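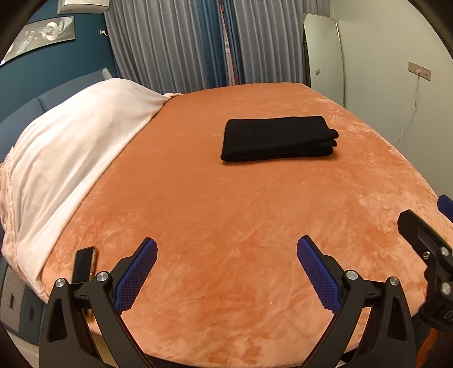
4.2 Folding and the use of the bed as a work surface

Figure 6. A black cloth folded in layers on an orange fleece blanket, with a pale pink-white duvet bunched at the left side of the bed.

In the Dostville households, the bed was the surface most often used for folding. Tables were lower in the ranking than expected, even in homes where a large table stood close to the drying rack. Participants explained that a bed offers space on every side of the item, and that a cloth laid on a soft cover does not slide while its corners are being brought together. Of the 200 folding episodes entered in the Mellura diary, 34 were recorded as having been moved to the bed from another surface before the first fold was made.

The type of cover mattered. A plush fleece, as in Figure 6, holds a flat item in place but also shows every mark of the hand, and several participants reported smoothing the cover again once the folded pile had been taken away. Smooth bedding was described as easier to clear and harder to fold on. Where both kinds were present on one bed, the smooth item was usually pushed to one side and the folding was done on the fleece. The duvet was seldom folded first, although the written guidance given to households advised this.

Dark textiles were treated separately in the analysis. On a light or brightly coloured cover the outline of a black cloth is easy to judge, and participants were stricter about its edges than they were with items close in colour to the bedding. The layered rectangle was the preferred form for towels and for plain garments alike. For this reason the coding scheme records the shape of the folded item and leaves its type open when the diary entry does not name it.

Two limits should be noted. The diary was kept in August, when heavier bedding is often stored away, and the share of beds with a duvet may be higher at other times of the year. In addition, 4 of the households shared a bedroom between adults and children, and their entries on Saturday were too few to be compared with the Clirkalau group. These entries are kept in the totals but left out of the comparison by day in Section 4.3.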